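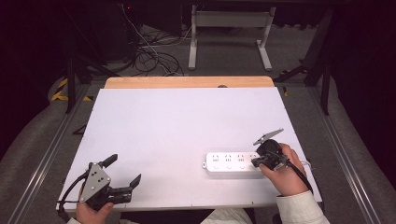

Home > Desks & Study > Small Desks

Jekitz Flat-Top Desk

We've had the Jekitz in the Grotcombe showroom since October and it's the one people keep sitting down at and not getting up from! It comes from a two-person workshop in Staltthorpe, who started out making sewing tables, and you can tell: the top is properly flat and there's loads of room for your knees.

The top wipes clean with a damp cloth (tea, felt tip and most glues come off fine, biro takes a bit more rubbing). It's 700 mm deep, so a big monitor can sit well back and you've still got space for a notebook in front of it. The legs bolt on with 6 bolts a side and the spanner is in the box. Two people will have it up in roughly 40 minutes, and one person can do it with the top laid face down on a blanket.

We love it with the Núñez drawer unit, which slides underneath on either side and locks. The two are sold separately, and the drawers come in white or sage. Sage is lovely.

Feet adjust for wobbly floors. Please don't stand on it to change light bulbs, it's a desk.

Delivery is to the ground floor, upstairs by arrangement. Spare bolts and feet are always in stock, just ask. Guarantee: 2 years on the frame and top.

We use cookies to remember your basket. Accept / Manage choices

Contact us | Delivery & returns | © Grotcombe Desks | Back to top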